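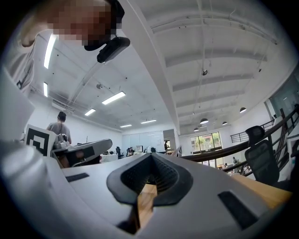

Abb. 4-1: Blick aus einem der Greifer nach oben. Handgriff und Kopfeinheit im Einsatz.

4 Beispiele aufnehmen

Wer Kapitel 3 übersprungen hat, geht bitte zurück. Ohne Kalibrierung lassen sich zwar wunderbar Daten sammeln, sie beschreiben aber einen Raum, in dem die Tischplatte schräg durch die Decke läuft. Das Training nimmt auch solche Daten klaglos an und lernt daraus mit großem Fleiß das Falsche.

Das Aufnahmeset Imness besteht aus zwei Handgreifern, der Kopfeinheit, dem Schultergurt und der Aufnahmesoftware auf dem Stationsrechner. Eine Aufnahme heißt im Folgenden Episode, mehrere Episoden derselben Aufgabe bilden eine Serie.

4.1 Vor der ersten Episode

1. Schultergurt anlegen und beide Schnallen schließen. Der Gurt sitzt richtig, wenn sich die Arme nach vorn strecken lassen und die Schultern dabei nicht mitwandern.

2. Kopfeinheit aufsetzen und nach unten neigen, bis die Tischkante im Vorschaubild unten gerade noch zu sehen ist. Die meisten neigen zu wenig und nehmen dann sehr schöne Serien von der gegenüberliegenden Wand auf.

3. Marker an beiden Greifern prüfen. Sie müssen sauber, eben und vollständig sein. Eine abgestoßene Ecke genügt, und die Lage des Greifers springt in der Auswertung hin und her.

4. Backen dreimal ganz öffnen und schließen. Die Öffnungsweite wird in der Statuszeile angezeigt. Bleibt sie dabei auf einem Wert stehen, Greifer aus- und wieder einschalten.

5. Speicherplatz kontrollieren. Eine volle Serie hat 128 Episoden. Reicht der Platz nicht, meldet die Software das leider erst bei der Episode, bei der es nicht mehr reicht.

Hinweis: Die Greiferkameras blicken nach oben und nehmen den Raum samt allen Umstehenden mit auf. Gesichter werden beim Export verpixelt, Gespräche über Kolleginnen und Kollegen nicht. Der Ton ist ab Werk eingeschaltet (Menü Aufnahme, Punkt Mikrofon).

4.2 Eine Episode aufnehmen

1. Gegenstände in die Startlage bringen. Die Software schlägt für jede Episode eine neue Lage vor. Bitte folgen Sie dem Vorschlag auch dann, wenn er umständlich aussieht. Ein System, das den Gegenstand immer an derselben Stelle findet, sucht ihn später auch nur dort.

2. Beide Greifer in Ruhestellung über die Tischkante halten, Backen offen.

3. Starttaste am rechten Griff drücken und den Signalton abwarten. Bewegungen vor dem Ton werden verworfen.

4. Aufgabe in einem Zug ausführen. Zügig, aber ohne Ehrgeiz. Kurze Pausen sind erlaubt, Nachdenken mit erhobenem Greifer gilt dem System als Arbeitsschritt und wird mitgelernt.

5. Gegenstand ablegen, Backen öffnen, Greifer zurück in die Ruhestellung führen.

6. Starttaste erneut drücken. Die Episode wird gespeichert und erhält eine laufende Nummer.

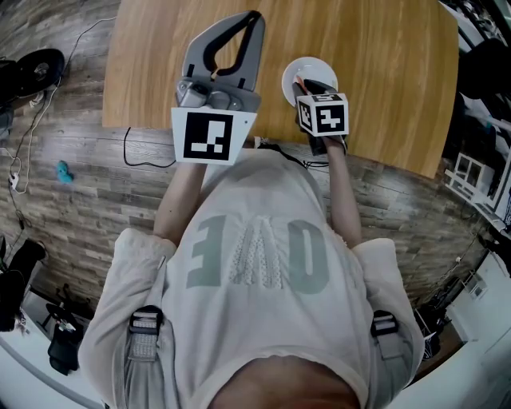 Gruppe Handhabung und Lernen, Standort Wendside - Handbuch Imness, Kapitel 4

Für Aufgaben über einer Schale gilt zusätzlich: den Gegenstand mit den Fingerspitzen fassen und auf kurzem Weg führen. Die zweite Hand darf untätig bleiben, soll aber im Blickfeld der Kopfeinheit bleiben. Sie wird auch dann mit aufgezeichnet, wenn sie nichts tut, und das System soll ruhig lernen, dass eine Hand nichts tun darf.

Der Marker am arbeitenden Greifer soll während der ganzen Episode von oben sichtbar sein. Wer den Kopf zu weit vorbeugt, verdeckt ihn mit dem eigenen Unterarm. Die Software zeigt das mit einem gelben Balken an, den man allerdings nur sieht, wenn man nicht gerade auf seine Hände schaut. Im Zweifel hinterher die Spalte »Marker verloren« lesen.

Vorsicht: Kabel am Boden entlang der Tischkante führen und nie hinter den Fersen. Mit der Kopfeinheit fehlt der Blick nach unten, und der Schritt zurück kommt nach jeder gelungenen Episode wie von selbst.

Vorsicht: Backen nicht mit den Fingern auseinanderdrücken. Der Antrieb hält dagegen und gewinnt.

4.3 Misslungene Episoden

Nicht jede misslungene Episode ist wertlos. Es gelten drei Fälle.

Fall A, Gegenstand verfehlt und nachgefasst: behalten. Das Nachfassen ist oft lehrreicher als der saubere Griff.

Fall B, Gegenstand vom Tisch gefallen: Episode beenden, mit der Löschtaste verwerfen, Startlage neu herstellen. Bitte nicht bei laufender Aufnahme unter den Tisch kriechen. In der Serie vom Juli gibt es eine solche Episode, und das Modell hat seither eine Neigung nach unten.

Fall C, Aufgabe verwechselt: behalten, aber umbenennen. Eine falsch beschriftete Episode richtet mehr Schaden an als zehn ungeschickte.

Gelöscht wird immer nur die letzte Episode. Alles Ältere lässt sich erst in der Durchsicht (4.4) entfernen.

4.4 Durchsicht und Export

1. Serie im Fenster Durchsicht öffnen. Jede Episode erscheint mit drei Bildspuren: Kopf, links, rechts.

2. Die drei Spuren nebeneinander abspielen. Laufen sie auseinander, Schaltfläche Zeitabgleich drücken. Hilft das nicht, ist die Serie unter »unklar« abzulegen, wo sie in guter Gesellschaft ist.

3. In den Greiferspuren auf die Backen achten. Die Innenflächen müssen durchgehend zu erkennen sein. Schlieren oder Fingerabdrücke auf der Linse fallen hier zuerst auf.

4. Exportieren. Der Bestand der Gruppe umfasst derzeit 3443 freigegebene Episoden, davon 744 mit beiden Händen. Beidhändige Serien sind also willkommen.
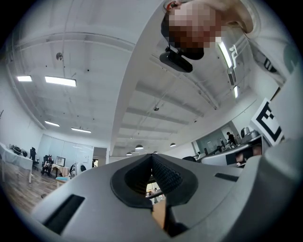

Melati Ngui wendet zu 4.4 ein, die Durchsicht aller drei Spuren sei bei einer vollen Serie am selben Tag nicht zu schaffen. Sie sehe zuerst nur die Kopfspur durch, in doppelter Geschwindigkeit, und öffne die Greiferspuren bei jeder Episode, in der ein Marker verloren ging. Übersehen habe sie so bisher nur verschmierte Linsen, und dagegen helfe ein Tuch vor der Serie besser als jede Durchsicht danach.

Das verkürzte Verfahren ist seit der letzten Fassung zulässig, sofern die Linsen vor Beginn gereinigt wurden und dies im Protokoll steht. »Waren sauber« genügt als Eintrag, »sahen sauber aus« wird zurückgeschickt.

4.5 Nach der Serie

1. Greifer ausschalten, erst links, dann rechts. In umgekehrter Reihenfolge hält die Software den linken für verloren und sucht ihn bis zum nächsten Neustart.

2. Kopfeinheit abnehmen und mit der Linse nach oben ablegen.

3. Beide Griffe in die Ladeschale stellen. Unter 96 Prozent Ladung keine neue volle Serie beginnen.

4. Protokoll ausfüllen: Aufgabe, Zahl der Episoden, verworfene Episoden, Besonderheiten. Das Feld Besonderheiten ist nicht für Mittagspläne gedacht.

Fragen zu diesem Kapitel an Intan Goh. Ersatzmarker liegen in der oberen Schublade, bitte nicht selbst ausdrucken - der Drucker in Wendside skaliert nach eigenem Ermessen.

Stand: 2025-11-12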